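The woman who gave a village its bench back

It is a quarter past nine on a Thursday and the kettle in the old chapel at Bukness has already boiled twice. I have come to meet the woman who restores playground and park ironwork here under the name Clita, and I am handed a mug, a biscuit and one end of a very heavy seesaw bracket before I have got my coat off.

"Just hold that a second," she says, and disappears under a bench for some time.

She has agreed to talk on condition that I don't use her name. She says the village knows perfectly well who she is and the rest of the world can manage. What she does want to talk about, at length and with great waves of her arms, is old outdoor furniture: swings, roundabouts, bandstand railings, the cast-iron ends of park benches. I had expected to be politely interested. I left three hours later having photographed every bench between the chapel and the bus stop.

She started with one of those benches. It stood on the green opposite the post office, and when she moved to Bukness it had no slats left and a sapling growing up through the middle.

"People still sat on it!" she says. "They'd perch on the arm. There was a chap who leaned on it every morning to read his paper. I thought, well, if they love it that much with no seat, imagine what they'd be like if it had one."

She asked the parish if she could take it home. The parish said yes so quickly that she suspects they thought she meant to scrap it. It went up the hill on a borrowed trailer and lived in her kitchen for the whole of one winter, in pieces, on newspaper.

"I hadn't a clue. I'd worked in a school office. I knew how to unjam a photocopier. So I did everything wrong, and the first thing I did wrong was the bolts."

The bolts, I quickly learn, are the heart of the matter. An old bench is held together by very few of them, and after decades of rain they have usually become one with the iron. On that first bench she took a hacksaw to the lot and then discovered that the holes weren't a size anyone sells for any more.

"Drill them out bigger and you've weakened the casting. Put in something thinner and it rattles, and then it wears, and in five years you've got an egg-shaped hole. So now I start with the fixings. Before I even think about paint, I get the fixings sorted."
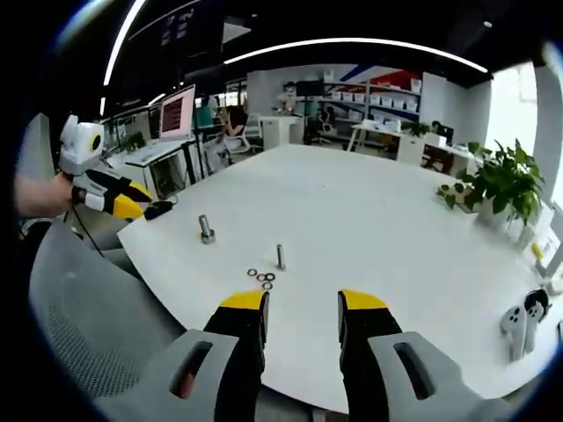 A silver hex bolt with its nut partway down the thread, and a slimmer one beside it.

She is a great believer in standing bolts on their heads. Lay one down, she says, and it is off the table and under the radiator before you've turned round. She also likes to be able to look along the thread, and she runs a nut down every bolt by hand before it goes anywhere near a bench. If it sticks, the bolt goes in a tin for shelf brackets and garden gates.

"You can feel it in your fingers. A good one just goes, lovely, like winding a watch. And you'd be amazed how much trouble it saves you when you're lying on your back in wet grass in November with somebody's spaniel looking at you."

The chapel came along when the kitchen ran out. It had been a furniture store, then a place where a cricket club kept its roller, and the roof was sound even if very little else was. She pays a small rent for it and has filled it with the most wonderful clutter. Swing seats hang from the gallery rail. There is a rocking horse with no head (the head is at home, being painted) and, in what used to be the vestry, a stack of bench ends sorted by pattern: ferns, serpents, grapevines, and one with a squirrel that she is clearly besotted with.

"Look at his little face. Some pattern maker carved that in wood, so they could press it in sand and pour the iron. He needn't have bothered with the whiskers. Nobody was going to get down on their knees and check. And there they are, whiskers!"

I did get down on my knees and check. There they are.

It was the squirrel that led her to Moreira, a small foundry two valleys over which still does sand casting by hand. She had one squirrel end and needed a pair. She rang them expecting to be laughed at and was invited to bring it over that afternoon.

"I stood there in a borrowed visor and watched them pour, and I cried. I'm not a crier. It's the colour of it, I think. It's orange and then it's not orange, and you've got a squirrel."

A new casting always comes out a touch smaller than the one it was taken from, she explains, because iron shrinks as it cools. On a squirrel this hardly matters. On a bench end it means that one side of the seat sits lower than the other unless somebody has allowed for it, and the foundry now builds up the original with strips of card and wax before they take the mould. She finds this thrilling. By the time she had finished telling me, I did too.

So far Clita has put 40 benches back where they came from. They have gone to greens, churchyards, two railway platforms and a bowling club, and she can tell you the state of every one of them, because on fine evenings she goes round and sits on them. Her favourite is on the cliff path, facing slightly the wrong way. It was always like that. When it was taken up for repair, several people wrote to her asking that it go back facing exactly as wrong as before.

"If you turn it to the sea, you get the sea. The way it is, you get a bit of sea and the allotments and the back of the pub, and you can see who's coming up the path. Somebody knew what they were doing."

Playgrounds are newer territory and much harder. A bench only has to hold people up. A roundabout has to go round with eight children hanging off it, and there are rules on gaps, heights and surfaces that she has learned more or less by heart. She doesn't pretend that everything can be saved. Some of the old equipment, she says cheerfully, was out to get you.

"We had a rocking boat in last year that was basically a finger trap. Gorgeous thing. Absolutely gorgeous. It's in a garden now, with geraniums in it, and that's the right place for it."

What can be saved gets stripped, checked for cracks, mended and then sent to an independent inspector before a single child gets near it. The springy animals are the easiest. The long wooden slides are the hardest, and she has only done one, at Nudidia, the holiday park along the coast, where the manager had gone down it as a girl and couldn't bear to see it go. That slide took 27 weeks. It needed new side rails, new treads for the ladder and a great many coats of varnish, rubbed down between each.

"And on the day it opened, they'd got a queue of grandparents. The children had to wait! There was a lady in her good coat who went down four times."

We move to the far end of the chapel, where the light is better and where she does her sorting. She goes through a job in the same order each time. She takes the thing apart, puts every fixing from one joint together, and doesn't mix them with the fixings from the next joint, however alike they look. 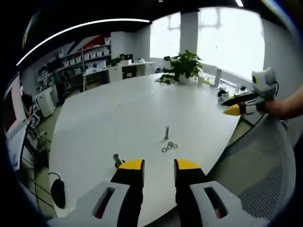
"It's laziness, if you want the truth," she says. "If I keep them together I don't have to remember anything. My memory's dreadful. I once put a swing frame back with the legs the wrong way round and stood there for a whole afternoon wondering why it looked sad."

On Saturday mornings she opens the doors and anyone can come and learn. It costs nothing, though a cake is appreciated. I ask who turns up and she has to think, because it changes so much. There are a few retired engineers, who argue beautifully about washers. There are teenagers doing their award schemes, and a pair of sisters who came to ask the way to the beach and have been back every week since. She gives all of them the same first job, which is to take a wire brush to a single bench slat bracket and see what comes up.

"You get through the black, then there's usually green, because everything was green once, and then maybe a bit of red or cream you weren't expecting. One of the lads found gold on a fern. Real gilding, tucked down in the leaf. He went completely quiet. He'd been moaning about his thumb up till then."

They keep a record of the colours now, in a ledger with painted squares, and it runs to 224 entries. I could have spent the rest of the day with it. Each square has a place next to it in pencil, and turning the pages is like walking round the county with all the railings freshly done. Bukness green turns out to be much bluer than anyone remembered. When she first painted the post office bench in it there were complaints, and she had to take the ledger down to the shop and leave it on the counter with the old bracket next to it.

"They've come round. Two front doors on the high street are that colour now. I'm not saying it's because of me. It's because of me."

She would love to do a bandstand. There is one inland, boarded up, with 20 iron columns and a roof like a pie crust, and she has driven over to look at it so often that the people in the house opposite bring her out a chair. The council is thinking about it. She has drawings, she has a price from the foundry for the missing brackets, and she has a brass band who have promised to play on the first night whatever the weather.

Before I go she walks me down to the green. The bench is occupied. A man is reading his paper at one end, and there is a bag of shopping at the other, and she won't hear of asking him to budge up. We stand by the postbox and admire it from there. She points out the new slats, the feet, the arm worn smooth where everyone used to perch.

"I left that bit unpainted," she says. "Go and have a feel of it when he's gone."

I waited until he had finished the crossword, and I did.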